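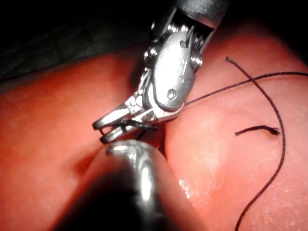
4. What couples understood about sharing a home

4.1 The letters and the interviews

Readers who have come this far will know that our interest is in couples who live together without marrying, and in what they believe would happen to the house if one of them died or moved out. We started with the mailing described in Section 3, which went to 808 addresses in Figueroa and brought back 300 usable replies, a better return than Delia Orellana had warned us to hope for. From those who wrote back we invited 60 couples to sit down with us and talk it through at their own pace, usually at the kitchen table and very often with the deed or the lease spread out in front of them.

We had meant to keep each interview to an hour, and we rarely managed it. People wanted to tell us how they met, who had put in the down payment, whose mother had lent the money for the roof, and it would have been a poor sort of study that hurried them past all that (the roof, in several homes, mattered a good deal more to the question of ownership than anything on paper). Tadeo Quezada and Emlyn Gethin took the notes, and the two of them compared every set before it was coded.

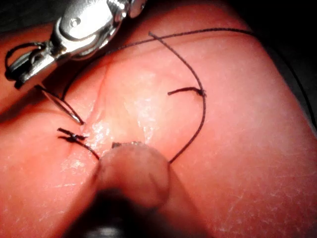

Figure 2. Pink silicone suture practice pad with a diagonal incision line; robotic needle driver at upper left.

4.2 The belief in a "common law" share

By far the most stubborn idea we met was that enough years under one roof would turn a couple into spouses in the eyes of the law. Couples differed on how many years were needed, and quite a few partners differed with each other, sometimes cheerfully and sometimes less so. In 21 of the interviews at least one partner told us that they had put off making a will on the strength of this belief. We were careful not to give legal advice, though we did leave everyone with the Flinora leaflet on written property agreements, and we asked them to read it together once we had gone.

It would be easy to put this down to carelessness, and we would ask the reader not to. Most of these couples had thought hard about fairness. They had split bills by income, kept envelopes of receipts, and in one household written out a promise on the back of a calendar page and both signed it. What they had seldom done was ask how a court might read such things, and as Benítez and Maldonado pointed out when they went over our March draft, that is a question lawyers themselves answer with some caution. We come back to the signed promise in Section 5, where we look at informal writings of every kind.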